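Tomstead Shop Automation Help Desk
Ticket 678: Old tower teardown, drive won't come out clean
Status: open, waiting on parts
Opened: July 2026
Category: disassembly, electronics

Hi all, me again. Same bench, same stack of old office desktops, new headache. I'm trying to get the arm to strip towers down to bare chassis so I don't have to spend my evenings doing it, and the hard drive step is eating me alive. Posting the whole log because last time I only gave you half of it and you (rightly) sent me back for more.

Side panel off, blue latch over the drive bay in all three: 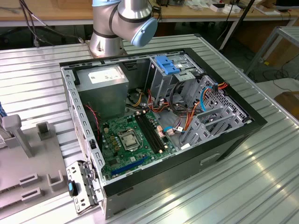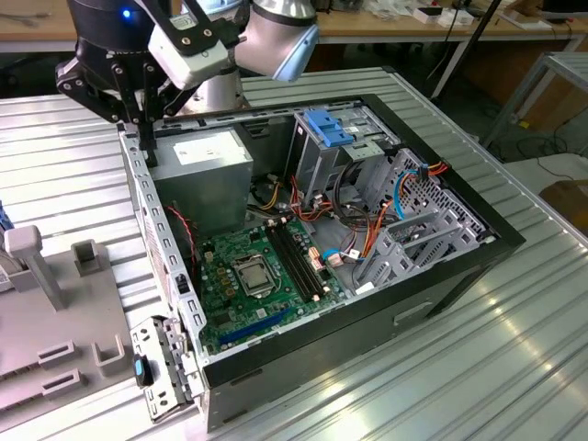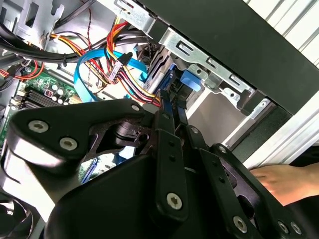 What I want it to do: release the drive latch, unplug the data cable and the power cable, slide the drive out, set it down. I can do that in 30 seconds with one eye on my coffee. The arm's best full run in June took 84 minutes if you count me resetting it, and I think you have to count me resetting it.

What happens: the latch is fine. I was sure the latch would be the hard part, it's a springy little thing and you need to push and pull at the same time, but after I slowed the approach way down it got good at it. It's the cables that kill me! Every tower has them routed a bit differently, and they move when you touch them. The planner picks a nice straight path to the connector, a finger brushes a power lead on the way in, the whole bunch shifts, and now the connector isn't where the planner thinks it is. Then it closes on air and reports success. That last bit drives me up the wall.

Setup: Flokonon planner, current release. Rinaldi grip profiles, the "small rigid parts" set. Two fingers. I've got 167 logged attempts on the drive step and can upload all of them, just tell me where.

Things I tried, in order:

1. Recalibrated the wrist camera. No change. It was already fine, I just wanted it to be that.

2. Dropped grip force on the data cable. Worse. It slid right off the plug. Put it back.

3. Raised grip force. It held on beautifully and pulled the tower across the table. So the case needs to be held down better, which I should have sorted out on day one. I've since added a stop on the side it wants to slide toward and that problem is gone.

4. Changed the order so power comes out before data. Small improvement. The power plug is stiffer and the wires behind it are stiffer too, so once it's out of the way there's less stuff leaning on the data cable. I'm keeping this one.

5. Combed the cables to one side by hand before starting. Huge improvement! Nearly every run went through. But then I'm standing there doing the fiddly part for the robot, and at that point I may as well pull the drive myself.

6. Tried having the arm do the combing. It can push a bundle over okay. It can't tell when the bundle is going to spring back, and it mostly springs back.

Reply from support, pasted here so it's all in one place:

"Thanks for the detail. Please turn on 'look again before close' in the planner settings. It takes a fresh look from the wrist camera right before the fingers shut. Also check that 'grip confirmed' is set to finger width and not motor current. Your false successes sound like the motor current setting."

OK, back. The grip confirmed setting was it, for the false successes anyway. It was on motor current, I must have carried that over from an older profile. Now when it misses, it says so and stops, and I've never been so happy to see a failure message. Look again before close helps too, though it adds a pause that feels like forever when you're watching. The misses that are left are mostly the finger getting on the wrong side of a wire, so the camera sees the plug just fine and the hand still can't reach it.

Somebody on the Kovidton list asked me whether this is worth doing at all yet. My take, for one small shop: side panels, brackets, latches, anything stiff that stays put, yes, let the machine have it. I'd leave a run like that going while I'm across the room. Anything floppy, no. Same story at home if you ask me, a machine that stacks plates I'd believe in tomorrow, and one that sorts out the drawer full of chargers, I'll wait. But I would have said no to the latch back when I started, so take that for what it's worth.

Still open:

- Is there a narrower fingertip in the Rinaldi line that fits between the plug and the wires next to it? I've ordered the short pair to try and they haven't shipped.
- Can the planner treat a cable bundle as something to go around, or does it only know solid shapes?
- Can I make it ask me for help after two misses and keep its place in the job? Right now a stop means starting over from the latch.

Please leave this ticket open until the fingertips get here. I'll rerun the drive step with the same settings and add the results underneath.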